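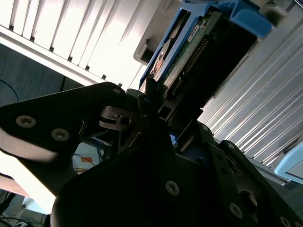

Trummer asked in October whether the student team could handle drives in caddies at all, or whether the grant should be cut back to loose parts on a bench. The team kept the caddies, and this report covers the work since that question.

Project: Drerosel, drive handling in a metal enclosure
Run by: Plenderell robotics club
Last updated: 2018-12-30

Status. The gripper now has flat black finger plates held with Torx screws. Approach to the caddy is scripted; the final alignment is still corrected by hand. The log holds 307 attempts. Most failures are angle errors at first contact - the fingertip meets the end of the drive off axis and the arm stops on the force limit.

Open items. Strong light inside the enclosure washes out the wrist camera view on one side. Fixed exposure has been tried and helps only near the ribbed panels. Cable routing behind the arm needs to be redone before speed is raised.

Budget. Spending stands at over 4,000 of the award. The largest item was the Atex controller. Spare finger plates are on order.

Next period. The 12 students will split into two groups, one on alignment and one on lighting. Target is 5 consecutive removals with no manual correction. Trummer will receive the full log with the next report.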